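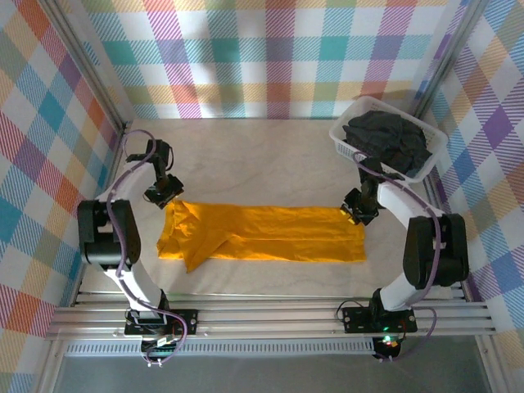
Hevis publishes second edition of its catalogue of star alignments claimed for ancient monuments

November – for immediate release

Hevis, the independent publisher of reference works on sky lore and ancient symbolism, has released the second edition of the Sokora Catalogue of Claimed Alignments. The catalogue lists published claims that a monument, group of monuments or settlement plan was laid out to match a star, a group of stars, or the rising or setting point of the Sun or Moon. The new edition contains 603 entries. It replaces the first edition, which is now withdrawn from sale.

An entry records one claim about one site. Where several writers have proposed different stars for the same stone row or temple axis, each proposal has its own entry and the entries are cross-referenced. Claims are included whether they come from academic papers, popular books, privately printed pamphlets or long-running newsletters. Inclusion does not mean that Hevis supports a claim.

Scope

The catalogue covers claims printed in English between the first surveys of megalithic sites and the closing date for this edition. It includes the familiar arguments about Orion, Sirius, the Pleiades and Thuban, together with many less well known ones involving the stars of Draco, Cygnus and the Southern Cross. Claims based only on the shape of a monument, with no stated direction or date, are held in a separate appendix of 132 items. The editors found that these could not be tested in the same way as the main entries and that mixing the two had caused confusion in the first edition.

Claims about weather events, coin designs, corporate emblems and modern street plans are outside the scope. Hevis is considering a companion list for modern street plans but no decision has been taken.

Format of entries

Each main entry gives the name and approximate location of the site, the feature said to be aligned, the target in the sky, the date or range of dates proposed, and the source in which the claim first appeared. Where the source gives an azimuth, it is quoted as printed. Where the source gives only a map or sketch, the azimuth has been measured from the printed drawing and is marked with an obelus to show that it is derived.

A recalculated azimuth follows. This uses the horizon height at the site where a survey figure is available, and otherwise a horizon taken from standard contour mapping. Corrections for precession, refraction and stellar extinction have been applied throughout. The first edition applied extinction only to stars fainter than second magnitude, and users who relied on its figures for bright stars low on the horizon are advised to check them again.

The difference between the claimed and recalculated azimuth is given in degrees and tenths. No pass or fail mark is attached. Several readers of the first edition asked for a rating system, and the editors tested one on a sample of 200 entries before deciding against it. The rating proved to depend heavily on how wide a date range the original author had allowed, and a claim with a loose date could score better than a careful one with a narrow date.

Symbolic content

Many of the sources make a further argument, that the alignment carried a religious or esoteric meaning for the builders. The second edition records this in a new field headed Interpretation. The field is limited to a short summary in neutral terms, such as 'passage of the soul to the northern sky' or 'seasonal return of a river deity'. Traditions named in the source are indexed separately, and the index distinguishes between a tradition known from texts of the period and one proposed by a later writer. Theosophical, Hermetic and modern Druidic readings are each indexed under their own headings.

Changes to the grouping of triads

The treatment of three-star groups has been revised. In the first edition, any claim that three structures matched three stars was filed under the constellation concerned. Such claims are now filed under Triads, with a note of whether the source compares angles, relative distances, relative sizes or brightness. A claim that uses one of these measures while leaving out the others is noted as partial. Orientation is also recorded, as a number of printed diagrams place south at the top without saying so.

Preparation

Sources were supplied chiefly from the Begay Collection, a private library of earth mysteries and astro-archaeology titles, which Hevis has had on loan for the duration of the work. Items that could not be found there were traced through dealers and lending libraries. Some sources are still known only from later quotation, and the entries affected carry the letter Q. Hevis would be glad to hear from anyone holding original copies. A list of the missing titles is printed at the back of the catalogue.

The recalculations were carried out with Plonix, an in-house program written for the first edition and rewritten for this one. Plonix is not offered for sale. The formulae it uses are set out in full in the introduction so that results can be checked by hand or with other software.

Availability

The Sokora Catalogue of Claimed Alignments, second edition, is available now as a sewn paperback and as a searchable file. The printed edition comes in three parts: main entries, appendix and indexes. The parts are not sold separately. Owners of the first edition may obtain the searchable file at a reduced price on proof of purchase.

Corrections should be sent in writing to the editorial desk at Hevis, quoting the entry number – photographs of page proofs and old plans are welcome if the scale bar is legible. Accepted corrections will be issued as a loose sheet and added to the searchable file at the same time. New claims will be held over for the third edition, for which no date has been set.

Review copies of the searchable file can be requested by journals, newsletters and society libraries. Printed review copies are limited and will be sent in order of request.

Notes for editors

The name of the catalogue is written with a capital S and no hyphen. Entry numbers from the first edition have not been reused. A concordance between old and new numbers is included in the indexes.

3 shares | 0 comments

This site uses cookies to remember your settings. By continuing to browse you agree to their use. Accept | Manage preferences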